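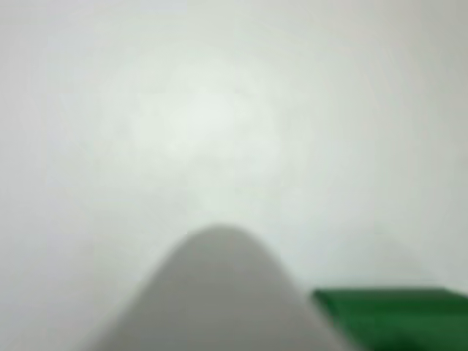 *1 min read · 9 replies*

**Wrist cam focus check - per shift or per job?**

**flollance_ops:** Trying to write one rule for all our cells. Draft says check wrist cam focus at every job change, finger tip has to be readable before first pick. Night crew says overkill. What do you guys do?

**mk_cellrat:** per shift. 22 job changes a day here, no way

**Tapia_line2:** Per job. If the finger is a gray blob and the part is just a green patch next to it, you don't run. Simple.

**mk_cellrat:** depends what the cam is for tho. ours only does presence, blurry is fine

**Tapia_line2:** Fine until someone reuses the program for alignment. Seen it.

**grumpygripper:** Rule should say which distance. Lens set for 50 cm is never going to be sharp on its own finger - you'd fail every check. Put a target card at working distance, judge that.

**flollance_ops:** ok good point, "finger tip readable" is a bad test for the far cells. Will split it: near work = finger, far work = card

**mk_cellrat:** still say per shift

**grumpygripper:** Per shift plus after any bump or lens wipe. Takes around 90 seconds. And log it, with a saved still. We use the Nolteck sheet, one line per cell.

**flollance_ops:** going with that for July, near cells stay per job. Sorry mk. Anybody have a card layout they can shrae?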